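Manipulation Software, Unit 7
Reaching into a cavity: perception, planning and control for front-loader unloading

Course handout, Stindalmont. Revised 2026-02-18. Read sections 7.1 to 7.3 before the lab. The code is in the Kindeo repository under unit7/.

7.1 Task and frames

The task is to remove a garment from a front-loading drum through a round opening. Three frames are used throughout: base, opening and tool. The opening frame has its origin at the center of the door ring, with z pointing out of the drum along its axis. All waypoints inside the drum are stored in the opening frame. If the base is moved, only the base-to-opening transform is estimated again.

The head camera supplies that transform. Fit an ellipse to the inner lip of the ring, then recover the pose from the known ring radius. A circle seen in perspective gives two candidate poses; keep the one whose normal points toward the robot. Polished metal and door glass both return reflections that a plain edge detector accepts as contours, so run RANSAC on the edge points and reject any fit with an inlier share below the threshold in ring_fit.yaml.
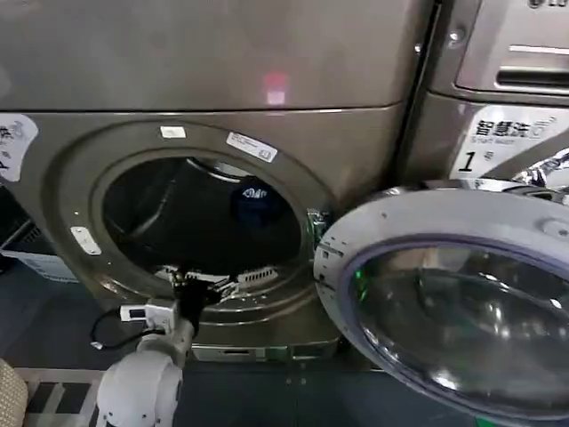
Fig. 7.1. Head view, arm entering through the lower part of the door opening.

The door is modeled as a separate collision body. Its angle is estimated from the outer bezel and held constant for the rest of the attempt. Do not use depth readings on the glass: the model replaces every depth point inside the bezel outline.

7.2 Planning the entry

The planner runs in two stages.

Stage 1 moves the tool in free space to a pre-entry pose, 132 mm outside the ring plane. RRT-Connect is sufficient.

Stage 2 is a straight segment along a chosen entry line, with tool orientation allowed to vary inside a cone. The forearm must clear the lip for the whole segment, so collision checks cover every link past the elbow. Checking the gripper alone is the most common error in submitted work.

The stage 2 cost has terms for distance to the lip, distance to the joint limits and change in wrist orientation. Default weights are in plan_entry.yaml. Leave the lip weight alone until the other two are tuned. In the October logs (738 planning calls), 23 calls returned no path. Group these by door angle before drawing any conclusions from them.

7.3 Choosing a grasp on cloth

Once the tool passes the ring plane, the head view is partly blocked by the arm and the wrist camera takes over. The handover is a state change in the task graph; the two image streams are never fused.

Segmentation gives one mask per garment. Dark cloth against a light drum wall separates well. Prints are harder: a white graphic on navy fabric is often returned as its own region. Merge any region that is fully enclosed by a garment mask. Grasp candidates are then sampled on ridges of the height map and scored by ridge width, clearance from the drum wall and approach angle. On closing, compare finger position against the empty-close value. A difference under the threshold means no cloth is held, and the state machine returns to sampling.

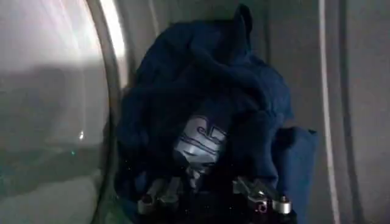
Régis Cordier objects to the merge rule on the grounds that it fails as soon as two garments overlap, when a light sock lying on a dark shirt is enclosed in exactly the same way as a print. He would keep the regions apart and let the height map decide, merging only where there is no step at the boundary.

The objection is correct for mixed loads. The Flelholm branch implements the step test, and exercise 3 asks for a comparison of the two rules.

7.4 Exercises

1. Derive both pose candidates for a circle of known radius from its fitted ellipse. State when they coincide.
2. Run stage 2 on the 116 recorded starts in starts.csv, once with the full link set and once with the gripper only. Report the paths accepted by the second check and rejected by the first.
3. Implement the step test of 7.3. Plot merge errors against step height.
4. Gachanja's controller limits force along the tool axis only. Describe a contact with the ring that this limit would miss, and propose a check using joint torques.

Submit code and plots together. Plots without axis units are returned unmarked.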